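Grundomard update: regrasping in the sloping-walled bin

Fri 6 December

The Grundomard grasping work has finished its second round of bin trials. The policy was first trained in April on 1,000 logged attempts and then fine-tuned on the arm, with reward given only when an object is lifted clear of the floor. The method, which we call Strobel, adds one term to the usual grasp loss: a penalty for closing the fingers while the predicted contact point is still moving.

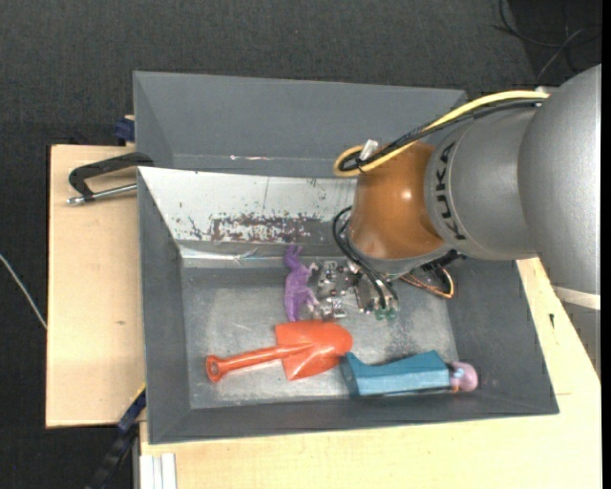
Strobel is meant for cases where objects touch each other or lie near a wall, and a straight top-down approach pushes them out of reach. Training bins were therefore filled by hand with small toys of mixed shape. A layout such as the purple dinosaur nearly touching the orange-red shovel, with the blue figure against the far end of the blade, forces the policy to pick an order as well as a grasp. The sloping walls make this harder, as a missed object can slide back under the gripper.

Over the last test set, Strobel cleared 78 percent of bins within 8 attempts. The baseline without the penalty needed nearly twice as many regrasps. Most remaining failures were flat handles, where depth readings are poor.

Code and logs are on the Gurnora server. The next round will use 4 new object sets and the Bedside simulator for pretraining.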